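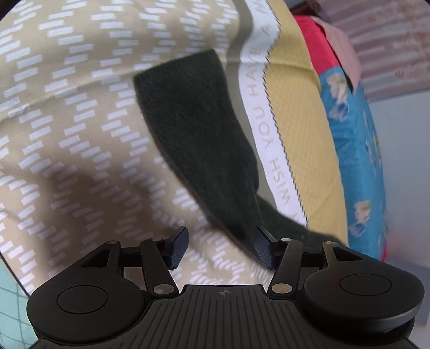 The sweater, and the bedding it will be arguing with.

Home About Older Posts Newer Posts Mending Kitchen Contact

Wednesday, May 11, 2022

It was warm enough on Sunday to eat lunch with the back door open, so I declared winter finished and started putting the sweaters away. I do this every May. I am then cold until July, and spend those weeks sneaking things back out of storage one at a time, like a man raiding his own refrigerator.

The dark green one always goes last. I bought it from Ní Chonaill, the little knitwear place on the hill in Cistenton that smelled of lanolin and radiator, and I bought it because it was raining and I had gone in to get out of the rain. The woman behind the counter let me drip for a while and then asked what I was looking for. I pointed at the nearest thing. It cost more than my shoes and has lasted a good deal longer than they did, so I suppose she knew her business and I accidentally knew mine.

It's a fuzzy knit, dark enough that in a dim bedroom I have put it on thinking it was the navy one and gone to work that way. It picks up everything. If there is one pale thread loose in the house it will travel down the hall and up a flight of stairs to be on the front of that sweater by morning. I own two lint rollers, one of which I can find.

Folding happens on the bed, since we have no table upstairs and the ironing board is a liar about how wide it is. This means folding happens on top of whatever bedding is on at the time, and our bedding doesn't match. I used to mind. When we moved here from Hitport I had a plan involving plain white everything, and I held to it for one laundry cycle. Then came the beige with the little white dashes, and the yellow, and the blue with the print, all of them from different people with different ideas about us. The beige has a white printed border with letters on it. You can read WISH YOU HAVE A N and then the sweater gets in the way, and I've come to enjoy it more as a fragment. Wish you have a nephew. Wish you have a new roof. (We do need a new roof.)

My sister, who irons tea towels, came to stay last fall and stood in the bedroom doorway for a while. "It's cheerful," she said, in the voice people use for a toddler's haircut.

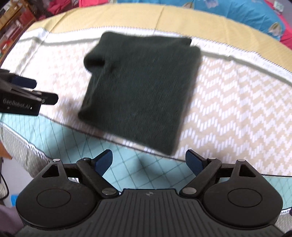
Square, if you're in a forgiving mood.

Folding a chunky sweater is a different job from folding a shirt. A shirt wants to be flat and will meet you halfway. A sweater like this has a certain amount of spring in it, and whatever you do at one corner comes out at another. You press down the middle and a cuff rises up at the side. I've had better luck since I stopped trying to make it look like a shop shelf and settled for a bundle that stays put when I walk away from it.

For years I hung it up. I know, I know. It had shoulders like a bat by the end of the second winter, little peaks where the hanger had been, and I wore it that way to a wedding party where somebody's uncle asked if I was in a play. After that I soaked it, laid it on a towel, patted the peaks down, and swore off hangers for anything heavier than a shirt. The peaks went. My confidence has been slower to recover.

Then I rolled it, because a magazine in the dentist's office said rolling saves space. Rolling saves space if you are packing for a weekend. Over a whole summer in a box it produced a sort of long green loaf, and in October I had a sweater with a permanent curl at the hem, like old linoleum. I steamed it over the bath for an evening with a paperback. The paperback also curled.

So now it's folded. The method below took me longer to arrive at than I'd like to admit, and I'm sure somebody's grandmother has been doing it since 1950.

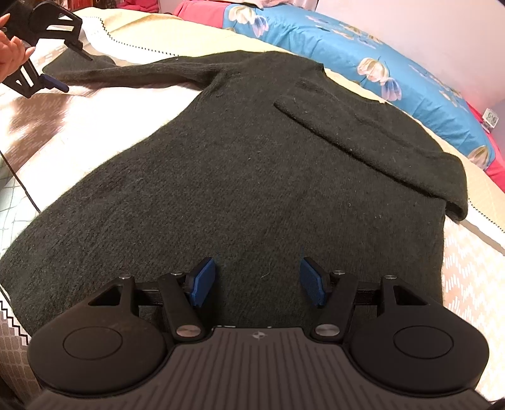

Enda Foley

Lay it out on the bed with the neck at the far end and the hem toward you. Smooth it outward from the center with flat hands. Don't pull at the ribbing to get it straight; it'll go straight for a moment to humor you and then go back to where it was.

Get the lint off now. I always skip this and I'm always sorry. Small white specks show up on a dark knit like stars, and whatever you fold in, you'll unfold in October, by which time it has moved in and had its mail forwarded.

Bring one sleeve in across the chest. Leave the other one sticking out for the time being, flung off to the side as if it's hailing a cab. Doing both at once is how you end up with the sleeves crossed and a hump in the middle, and then the whole thing sits like a dog on a cushion. One sleeve over, flatten it, have a look at it. The cuff on this one is thick, and if I take the sleeve straight across it lands past the edge of the body and hangs there. You can turn it back on itself, or angle the sleeve down toward the hem. I've done both. I favor turning it back if the box is shallow and angling if I'm tired.

Then the other sleeve, the same way, a little lower so the two cuffs don't stack. Then the bottom half up, or in thirds if it's going in the narrow box.

That's all there is to it, and it takes me 4 tries. The first fold is always crooked. The second is crooked in the other direction, which feels like progress. On the third I get overconfident and attempt to tuck the cuff in so it won't show, and the entire arrangement shrugs itself open. The fourth one I accept.
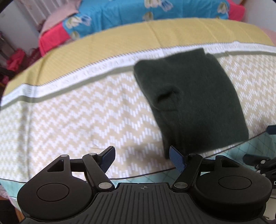
The rectangle version. I'm calling it finished.

I did try both shapes, for anyone keeping up. The squarish bundle is softer and quicker, and it goes on a shelf nicely. The rectangle is better in the box because you can stand things beside it, but you have to tuck the ends in or it opens up on one side like a badly wrapped sandwich. Neither has sharp edges. I don't believe this sweater is capable of an edge.

The box is a Cevov, the flat kind with the lid that clips at the ends, 8 inches deep, meant to slide under a bed. Ours slides under the bed as far as the middle leg and then has to be persuaded. I put the heaviest things on the bottom, so the green goes in first even though it's the last one I want to part with. This is a flaw in the system. Come the first cold evening in June I'll have to take out every other sweater to get to it, and they'll all go back in unfolded, and by the end of the month there'll be no point to any of this.

A few odds and ends, since people wrote in after the towel post:

Wash before you store. Even if it looks clean. Moths are less easily fooled than you are.

Cedar blocks are fine, but sand them a bit each year or you're just storing wood.

No plastic bags with the air sucked out. I did that to a cardigan once and it came back looking like it had seen something.

Don't fill the box. If you have to kneel on the lid you own too many sweaters, or in my case you need to admit that the brown one with the zipper is never going to be worn again. It's been in there for 12 years. It was a gift. It went back in on Sunday, second layer, next to the gray, and I clipped the lid down over it and made the bed.

Next week: the drawer under the oven, if I can get it open.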